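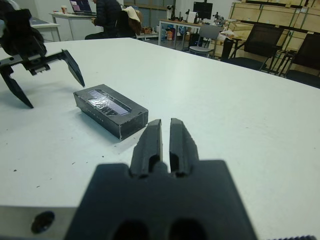
Maltton Household Words, a small corpus of kitchen and pantry vocabulary

Maintained by Bongani Swanepoel
Last updated 2019-03-27

What you have here

Welcome, and thank you for stopping by! This is a plain word list with short usage notes, gathered from handwritten recipe cards, grocery lists and the backs of envelopes that families in Maltton were kind enough to lend me. It holds 1,126 entries in all. Of these, 1,106 are in English and the rest are borrowed words that people used so comfortably in the middle of an English sentence that it would have felt wrong to leave them out (several came by way of a family from Guimarães, and they are some of my favorites).

I started it as a spelling aid for my own transcriptions, and it grew from there. If you work on old recipes, local speech or family papers, I hope it saves you an evening or two of squinting.

Files

words.tsv - the main list, one entry per line
notes.txt - longer remarks on the entries that needed them
sources.tsv - a code for each card or list, with the decade if I could work it out
changes.txt - what I fixed and when

Columns in words.tsv

headword: the word as most people wrote it, in lower case
variants: other spellings, separated by semicolons
sense: a short meaning in everyday words
source: the code that matches sources.tsv
sure: yes, no or maybe

Please do look at that last column before you count anything. A "maybe" usually means the handwriting beat me. There is one writer, code G10, whose "r" and "v" are the same letter as far as I can tell, and I went back to those cards in January with a stronger lamp and came away with a headache and only two corrections.

How the words were collected

I typed everything by hand, straight from the paper, and kept the spelling as I found it. So "brocolli" is in the variants column and so is "tumeric," and please don't send me fixes for those - they are the whole fun of it. Brand names were taken out, along with people's names, phone numbers and street addresses. Amounts were dropped too, unless the amount was itself a word worth keeping, such as "smidge" or "glug."

The Golska cards came in a shoebox with no order to them at all, and I numbered them as they came to hand. If you find that G4 is plainly older than G1, you are right, and the numbers will stay as they are so that earlier notes still match up.

Known problems

Some words for pans and dishes overlap badly. One household's "roaster" is another household's "big casserole," and I gave up trying to merge them. The sense column gives the meaning for the source listed, and you may well know it differently.

Accents were lost in version 1 and put back in version 2. If your copy has question marks in the middle of words, please download it again.

Baking words are far better covered than anything to do with meat or fish. I was lent a great many cookie recipes.

Using it

You may copy, change and share the list for any purpose. A mention would be lovely. If you have cards of your own to add, open an issue with a typed sample of ten lines or so, and tell me which spellings you would like left alone.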